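Home | Reviews | Kits | Competitions | Club Notes | Contact

Iklow hand-held gripper, club set

February 12, 2018

We bought the Iklow for the student robotics club in Trenorville, where the project this year is sorting and moving cutlery. Our set has seen use since December, mostly on chopsticks, in members' homes as well as the workshop.

The tool is a pair of flat-plate jaws on a pivoting linkage, with a textured pad on the inner face of each. The linkage has a little side play out of the box, which went after we tightened the screws. Closing force is adequate for anything up to 400 g. Above that the pads begin to creep.
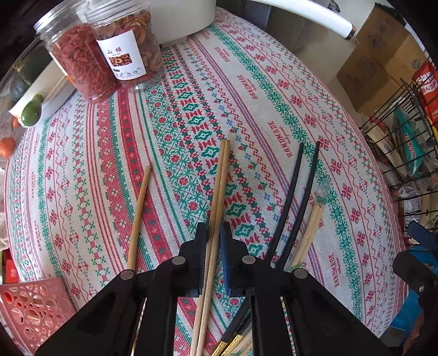 Gripper over the table, with loose and sleeved chopsticks.

Thin round stock is a hard test for parallel pads. A single chopstick rolls if the jaws meet it off centre, and a curved one tends to turn until the bow points down. In our timed drill of 21 picks, the Iklow dropped two. The older Madus unit dropped seven on the same drill, though its pads were worn by then.
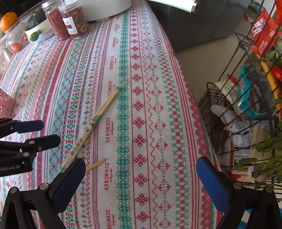
Pad grip on paper is the other thing we wanted to know about, as the competition rules allow wrapped items. Smooth sleeves slide over the wood inside and the pick fails late, usually on the lift. A disposable pair partly in its paper sleeve, lying diagonally across the cloth, is a fair sample of the task – grip the bare wood and it behaves, grip the sleeve and results vary. Cloth also matters. On a bare bench the finger tips skid under a stick, while on woven fabric they catch. Students learned to come in slightly high and close slowly.

Banded bundles were easier than single sticks. The pads spread the load and the band keeps the bundle from shearing. We had no drops with these over roughly 100 attempts.

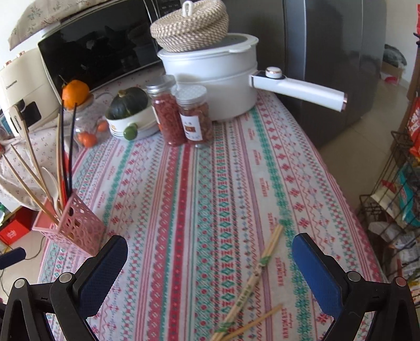
Spares and support

Replacement pads come from Ledesma in pairs and take a few minutes to fit. The printed guide covers the linkage well but leaves out screw sizes. Recommended for clubs, with a spare set of pads ordered at the same time.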